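Plusivard Forum > Teleop & Demos > Sim kitchen: what am I teaching this thing?

wavy_sumathi
Third evening driving the arm around the Plovau kitchen with the hand controller. I have 13 demos I'd show to my mother and a pile I wouldn't. Wrist view from tonight: 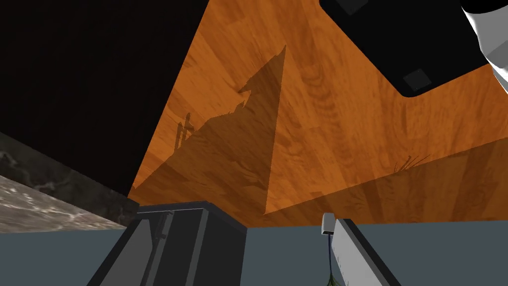
My problem is that I steer by the arm's shadow. It's a lovely depth cue — and I doubt the policy will learn to love it the way I do. Do I turn shadows off and suffer?

kauer
Leave them on. Randomize the light later. If you drive badly without shadows, you get 2,000 bad demos in beautiful even lighting.

plattner_c
Disagree with Kilian, as is tradition. Turn them off for half. And slow down before the fridge, everyone comes in too hot and then wiggles. The policy learns the wiggle first.

wavy_sumathi
I do wiggle. My approach, for public shaming:

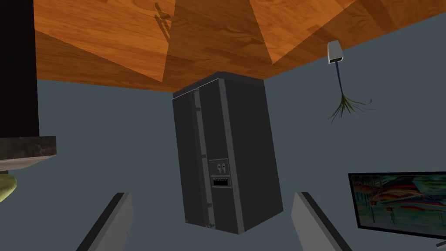
Last edited by wavy_sumathi in February, 2 edits

Nothing closed on anything yet, I was still deciding which way was up with the camera tilted like that.

moesli
Have you tried moving the arm by hand instead? On our Stevens rig I stopped wiggling in one afternoon.

plattner_c
Urs, it's a simulation. Which arm is she supposed to grab?

moesli
Fair. Withdrawn.

kauer
Still not turning the shadows off.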